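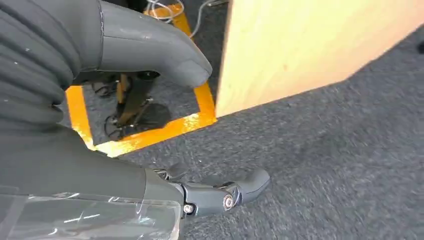
Figure 1. Wrist view: robot hands over the taped square, wooden panel at upper right.

Finham Robotics Short Course
Handout 4: Gathering examples
September 2026

An example, in this course, is one recorded attempt at one task, from the start signal to the stop signal. The learning system gets the wrist camera video, the joint positions and a one-line label. It gets nothing else, so anything you know about the task has to show up in one of those three.

Each group will record 500 examples for the Heltden task set. Work in batches of 10 and swap operators after each batch. Change the starting position a little every time. Last year's Bashir set had 3000 examples, but only 622 had a usable label. 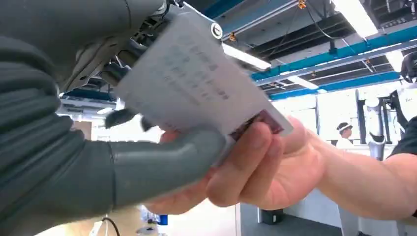 Handovers need two people, one operating and one giving or taking the object. Agree on who lets go first and write it in the label. Vary the height and angle of your hand between attempts. Keep failed attempts and mark them F.

Do not trim the video yourself. Upload whole batches to the Flolholm folder, with the label sheet in the same folder.

Before the next class, read section 2 of the notes and bring your group's draft labels.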